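Moved the family recipe box onto index cards this month. Thread on what I learned, mostly about handwriting.

1/ The box came from my aunt, Mereana Brunton, who kept it in her kitchen in Wamcombe. Most cards are in pencil. Pencil holds up better than the blue ballpoint, which has faded to almost nothing on the older ones.

2/ She wrote amounts without units. "Flour 2, sugar 1." I tested the ginger loaf with cups and it came out fine. The shortbread did not work with cups. It works by weight.

3/ Oven settings are all "moderate" or "quick." I went with 350 and 400 and wrote the number next to her word so both are on the card.

4/ Two cards for the same plum jam, with different amounts of sugar. I kept both. My cousin Huia Grimshaw remembers the sweeter one.

5/ I copied each card by hand first and typed it up after. Slower, but I caught more mistakes that way. One "t" with a long tail had been read as "T" for years. That explains the salty scones.

6/ Filing: she sorted by who gave her the recipe. I sorted by meal and put the person's name in the top right corner.

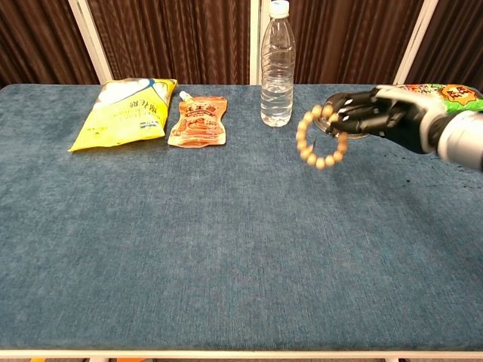
7/ Cards with grease spots went into plastic sleeves. I did not try to clean them. A soft eraser is fine for dust on the back, but keep it away from the writing.

8/ Still missing the card for her Friday fish pie. If anyone in the family has a copy, please send it, even a bad photo. I'd like to make it before the end of September.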